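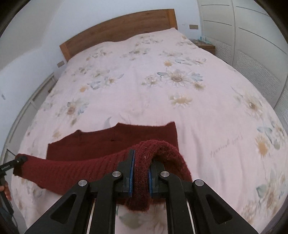 Sweater folding, bedroom set: two hand-held grippers on one garment.

About Plolham

Plolham records demonstrations of household tasks and prepares them for teams that train manipulation models. We do not build robots and we do not train the final models. Our product is the recorded example: a person carries out a task with hand-held grippers, and the motion, the finger opening and the video are stored together on one clock.

The company has four departments: Collection, Hardware, Review and Delivery. Collection is the largest. Most of its work is done away from the office, in furnished homes and apartments that we rent by the week.

What we collect

Our current catalog lists 214 task types. About half involve cloth. Folding, hanging, turning right side out, matching and stacking are each listed as separate tasks, and each has its own written start and end condition. The remainder covers kitchen, bathroom and desk work.

Cloth takes up a large share of our hours because it has no fixed shape. A mug can be described by a position and a rotation. A knit garment can't, and the same sweater put down twice will present two different problems. The practical answer is more examples with more variation in the starting state, and that is how our cloth tasks are scheduled. The target for a cloth task is 1000 accepted episodes before it is offered as complete. Rigid-object tasks are closed at a lower number, agreed with the client.

How a session runs

A session has one operator and one task family. The operator receives a task sheet listing the garments, the surface, the starting states and the number of episodes wanted for each. Starting states for tops are flat with sleeves out, flat with sleeves crossed, half folded, and dropped. The operator lays out the garment, picks up the grippers, performs the fold at a normal working pace and puts the grippers down to close the episode.
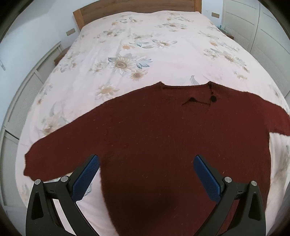
Sleeves are the step where most rejected episodes fail. A cuff that slips out of the fingers is not in itself a reason to reject; a regrasp is useful data and we keep it. An episode is rejected if the operator touches the garment with a bare hand, if tracking is lost for longer than the limit in the task sheet, or if the end condition is not met. Rejected episodes are stored separately and are not counted toward the total.

Surfaces are changed between sessions. Beds, tables, sofas and carpet all appear on the sheets, and for beds we ask for both plain and printed covers. Patterned fabric under a garment makes the edges harder to find in video, and clients have asked for it specifically.

Hardware

Our grippers are parallel-jaw tools designed and assembled in-house by the Hardware department. Finger pads are treated as consumables. They are inspected at the start of each day and replaced in pairs -- never singly -- so that both sides of a grasp have the same wear. Lint from knitwear is brushed off the pads between garments.

Calibration is done on arrival at a site and again after any drop. Calibration files travel with the episodes they apply to.

Review

Every episode is watched once in full by a reviewer who was not present at the session. Reviewers mark the contact points, the regrasps and the end state, and they write a one-line text instruction for the episode. Review is done in Fulline, our internal annotation tool. Automatic checks for dropped images and clock drift run before the episode reaches a person.

Before release, each cloth set is used to train a small reference policy on our two bench arms. The purpose is to catch faults in the data, such as a reversed axis or a late timestamp. We don't publish success rates from these runs.

Released sets

Marchuk is our garment set. It covers tops, trousers, towels and socks, and it is updated twice a year, in May and November. Eko is the smaller kitchen set. Both are licensed per organization, with a reduced rate for universities. The garment list for Marchuk now stands at 428 separate items, each with its fabric, size and color on record.

Privacy and sites

Home owners sign a site agreement before the first session. Family photographs, mail and screens are put away or covered by the operator. If a person's face is recorded, the episode is deleted at review.

Working with us

Custom collection is quoted by the accepted episode. Please send a description of the task, the objects, the starting states and the end condition you would accept. A pilot batch is delivered first, and the full schedule is fixed after you have loaded the pilot into your own training code and confirmed the format.

Operators are hired in the spring and fall. No background in robotics is needed. Training takes two weeks and is paid.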